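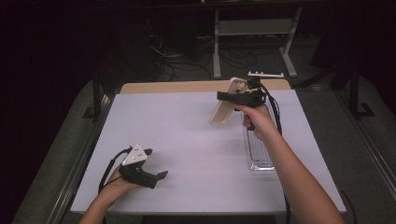

When must the currency desk's open positions be checked against the dealing limits?
At the close of each dealing day, before any overnight order is released to a counterparty.

Foreign Exchange Desk Control Checklist
Curatville Treasury Services, Soststead office
Review date: September 12, 2026
Reviewer: Yaa Tsikata
Desk head: Kwabena Ametepe

1. Dealing limits signed and current
Result: Met
Comment: Limits schedule seen. Signed by the desk head and by Adom Kwofie for Risk.

2. Overnight dollar positions within limit
Result: Met
Comment: 18 closing reports read. No breach recorded.

3. Stop-loss orders entered for all overnight positions
Result: Partly met
Comment: Ticket 1603 (sterling against the dollar) carried no stop-loss level. The dealer had agreed one by telephone and did not enter it. Corrected during the review. The desk is reminded that a spoken instruction does not count as an order.

4. Confirmations matched on the day of trade
Result: Not met
Comment: Of 300 confirmations tested, two remained unmatched on the following morning. Both relate to forward contracts with Brarnley. Kekeli Amegashie is to obtain signed copies.

5. Closing rates taken from an approved source
Result: Met
Comment: Rates agreed to the source file. Ticket 686 was revalued at the correct rate after an earlier query.

6. Dealing around major data releases
Result: Partly met
Comment: The desk keeps a calendar of central bank meetings and employment figures. The reduced limits which apply before a release are not shown on it. Add them.

7. Access to the Zakaria dealing system
Result: Not met
Comment: One leaver still held a live dealer login. Access was withdrawn on request. Nii Nyarko to send the user list to Risk every month.

8. Telephone recording tested
Result: Met
Comment: Three lines tested, playback clear.

Items 4 and 7 will be tested again in October. Evidence for items 3 and 6 should be sent to the reviewer by the desk head.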